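Tea, damask and a very stubborn kettle: meeting Kenneth Geddes

I'd been meaning to talk to Kenneth Geddes for ages. He has been hanging wallpaper in and around Borklow for nearly 50 years, and if you've ever stayed in one of the older guest houses on the seafront you've probably slept next to his work.

We met in June in his kitchen, which (I had to ask) is painted. Plain cream, all four walls! "I look at patterns all day," he told me, filling the kettle for the second time. "I want my toast in peace."

He started at Clollow, the decorating firm by the station, when he was still at school. They had him mixing paste for six months before he was let near a wall. "I thought it was cruel. Then they gave me a roll and I put it on upside down."

I wanted to know about damask, as my own hallway is about to get it and I'm terrified. Kenneth loves the stuff. He says people buy too little, forgetting the repeat, and then ring the shop in a panic. "Order an extra roll, same batch number. Check the number before you leave the counter, not when you're up the ladder."

And big patterns in small spaces? I'd always heard you shouldn't. He pulled a face. "Who says? Three walls of it and a pale floor, lovely. It's the dark floors that make it feel like a cupboard."

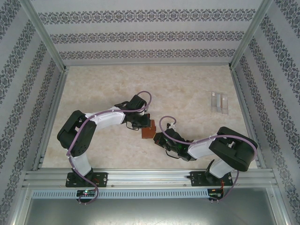

Corners, and what comes next

Corners are where he gets properly animated. Never wrap a full width round one, he says, cut it and overlap by a whisker. He learned that from Su-bin Ki, who ran the Dradivine shop and could match a seam by eye from the doorway.

He's meant to be retiring, but there's a staircase at Park he's promised to do first. I asked if he'd look at my hallway after that. He asked me how high the ceiling was, and then he put the kettle on again.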